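Prenbridge issues revised setup and maintenance procedure for hand-held gripper tools

Zembridge, Tue 27 May

Prenbridge has published a revised setup and maintenance procedure for the Grevoris hand-held gripper. It replaces the earlier two-part instructions and applies to all tools in use at the Zembridge workroom. The procedure covers jaw pads, jaw alignment, the marker card and the order in which checks are made before a session.

Under the earlier instructions the jaws were inspected monthly. Service records for the tools list 389 entries, of which 314 concern the jaw pads or the gap between the jaws. The inspection has therefore been moved to the start of each working day and is carried out by the person who will hold the tool.

The jaw check is made with the tool held level and the fingers at rest. Both mesh pads are examined for lifting at the edges, then wiped with a dry lint-free cloth. Solvent must not be used on the mesh. The two jaws differ in shape, the broader one being curved, and the gap is measured at the narrowest point between the pads. If the reading is outside the limit on the tool's record sheet, the jaw stem is reset before the pads are touched.
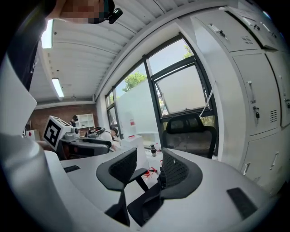
Operators at Seo, where the draft was tried first, asked that the stem be reset before any pad is replaced, on the grounds that a new pad fitted to a leaning jaw wears on one side within days and has to be taken off again. They also wanted the gap recorded with the jaws both open and at rest. The two requests have been adopted in full.

Pad replacement takes 12 minutes per jaw, including the time allowed for the adhesive backing to be pressed down. The old pad is peeled from the stem end towards the tip. Any residue is removed with a plastic scraper. Metal blades are excluded from the kit, as several jaw faces had been scored by them. The tool is then opened and closed through its full travel five times and the gap is measured again.

The second part of the procedure deals with the marker card on top of the gripper body. The printed pattern must be flat, clean and fully visible from the front. A card with a bent corner is replaced and not straightened. After a new card is fitted, the tool's position offset is measured again on the bench and the new values are entered against the tool number. Earlier values are kept on file but are not to be reused, even where the card is fitted in the same seat.
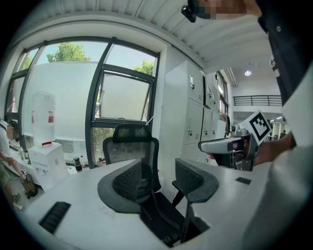

Offsets are taken with the tool held still at three heights above the desk and once with the jaw pointing to each side. Readings that disagree by more than the stated limit are discarded and the set is repeated. Where a second set also fails, the card mount is checked for play and its fixings are tightened to the value in the parts sheet.

Tools that fail any check are tagged and placed on the repair shelf. They return to use only after a complete pass through the procedure, starting with the jaws.

The procedure is supplied as a printed sheet with each Grevoris tool and may be requested from Prenbridge by existing users. Record sheets in the old format will be accepted until the end of August. Replacement pads are supplied in pairs, one for each jaw shape, and marker cards in packs of 5.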